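Siebe Jacobs
29 March 2026

Been running the trial of Votberg, the simulation kit from Erari, for most of this month. Posting notes because a few people asked whether it's worth paying for. Thread.

2/ Short version of what it is: you get a two-arm robot model, a set of furnished rooms, and a scripting layer for writing tabletop tasks. You can drive the arms yourself or let a policy do it. No hardware needed. I paid for the seat myself.

3/ Most of my time went into the small table task. Stills from the head view:

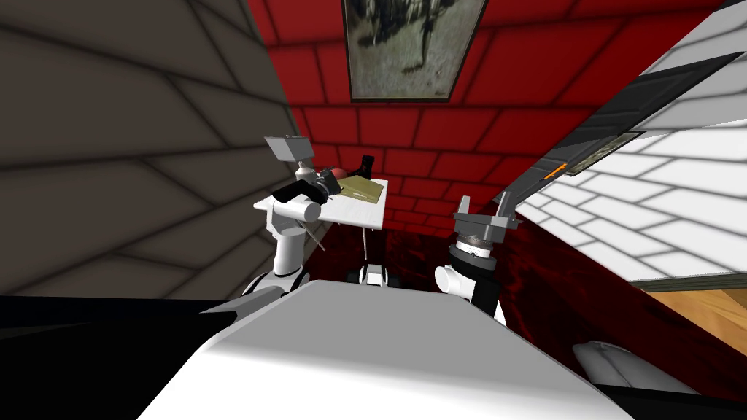
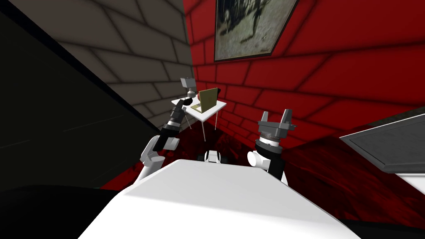 Votberg, small table task, red wall room. Left arm at the table in both, right gripper open.

4/ Install took me one evening. The installer wants a specific driver version and doesn't tell you until the end, so check the requirements page first. After that it started the first time and every time since.

5/ The room editor is the best part. Pick wall and floor textures, drop in furniture, save it as a preset. I like that the textures can be loud. If your policy only works against a plain gray wall you find out fast.

6/ View angle can be randomized too, including roll. I left it on. It makes the footage unpleasant to watch for long but I want the policy to cope with a head that isn't level.

7/ Arm control is solid. Joint limits are respected, the wrists don't spin through themselves, and self-collision against the torso is on by default. I had to turn that off in Dekker (the other kit I've used) to get anything done. Left it on here the whole time.

8/ Grasping is okay. Blocky things are fine. Round things roll away if you close the fingers too fast, and the default closing speed is too fast. Set it to half in the task file. That should be the default.

9/ Bigger complaint: thin flat objects. Getting two fingers under an edge that lies flush on a tabletop almost never works. Contact gets jittery and the object shoots off sideways. Support says a fix is planned. They did not give me a date.

10/ Speed. On my desktop I can run 32 copies of a room at once before it starts to choke. Over 300 episodes an hour on a short task. With reflections on it's a lot less, and I couldn't see any difference in the trained result, so I turned them off.

11/ Total so far is 3220 episodes saved. Two of the files were corrupt, both from the same night when the disk filled up. It should warn you about disk space. It doesn't.

12/ Export works with the Custitz format, which is what the rest of my tooling reads. Joint states and gripper commands came through clean. Camera timestamps were off by one step until I updated to the March build. If you exported before that, redo it.

13/ Docs are uneven. The task scripting pages are good and have code you can paste. The page on lighting is two paragraphs and one of them is about the license.

14/ Only using one arm for most tasks so far. The other one just holds its pose. You can lock it completely and save some compute, but then it never shows up in a different position in your data, and I'd like it to. I give it a random start pose and leave it there.

15/ Two-arm tasks are supported. I've tried a handover and nothing else. Scripting it was more work than I expected because each arm has its own clock in the task file and you have to sync them by hand. Will post again when I've done more of it.

16/ Support answered every email by the next day. One answer was wrong, and they wrote back and corrected it before I noticed.

17/ Would I keep it? Yes for the room editor and the export. If your work is mostly picking up flat stuff, wait for the contact fix. If you only have a laptop I'd look at something lighter.

18/ Someone asked for my task file with the slower closing speed. Cleaning up the comments first, then I'll put it in a reply under this post.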